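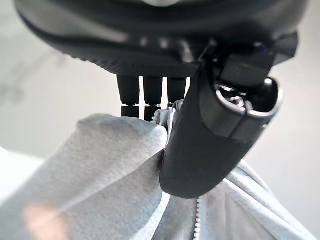

Black fingers over fabric.

May 17, 2023

I moved to Villow in November with two suitcases and one winter blanket, and since then I am learning how to live without a washing machine. In my old apartment in Devier the machine was in the kitchen and I never thought about it. Now I walk to the laundromat on Evano Street, 374 steps from my door. I counted them once, when the bag was heavy and I needed something to do in my head.

The first month I made many mistakes. I washed a wool sweater at the hot setting and now it would fit a child of six. I also put in too much soap, and my towels became stiff like cardboard. My mother told me on the phone to use half of what the bottle says, and she was right, but I did not tell her so until Easter.

What I like there is the waiting. The wash takes 2 songs less than one side of my old Bhuiyan cassette, which I still play on a small player with headphones. I bring a book in English and write the new words on the last page. Last week I learned "lint" and "hem." For "hem" I had to ask the woman next to me, and she showed me the bottom of her own skirt.

I was also afraid of the talking at first. People in the laundromat ask you things – if this dryer is free, if you have change for a five – and I prepared my answers at home like for an exam. By now I just answer.

The blanket is still a problem. It does not fit in the small machines, and the big one was out of order again yesterday. I will try on my next free morning, early, before the families come.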